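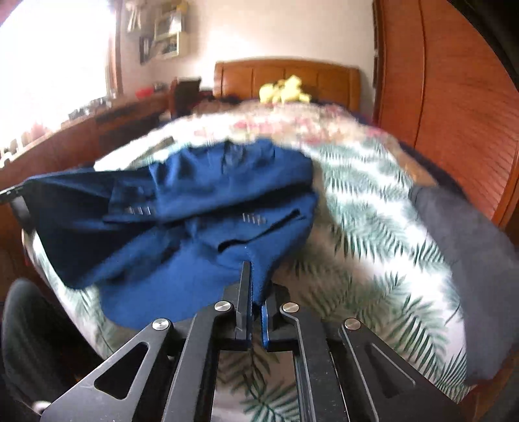 Fig. 2. Navy jacket on the bed, before folding.

Section 2: Folding a jacket for the Kunari garment sleeve

Do this on a bed or a big table. Floor is ok if clean. Read all the steps first, then go.

1. Empty the pockets. All of them, inside ones too. Coins leave marks on the sleeve lining.

2. Pick the jacket up by the collar and give it a shake. Lay it face down, collar away from you.

3. Untwist the sleeves. Run a hand down each one, shoulder to cuff. Cuff buttons should sit flat, not tucked under the body.

4. Smooth the back out from the middle. Big creases only, the small ones drop out on the hanger.

Note: On a patterned bedspread a dark jacket is easy to line up. Dark on dark, put a white towel under first.

5. Fold one shoulder back to the center seam. Turn the other shoulder inside out and tuck the first one into it. Lining now faces out.

6. Fold in half top to bottom. Lapels stay flat. If they roll, open it up and start again from step 4.

7. Slide into the sleeve, collar end first. Press the air out with your forearm and close the flap.

CAUTION: Do not iron the jacket while its in the sleeve. Lining melts.

CAUTION: Damp jackets must be hung up for 30 minutes or more before packing. Wet wool, leave overnight.

Note: Slanted pockets gape if you pull on them. Lift from the collar or the hem insted.

Sleeve fits most jackets up to size XL. For long coats use the Erkwood bag, part no. 674, sold seperately. Folding shirts: see Section 3.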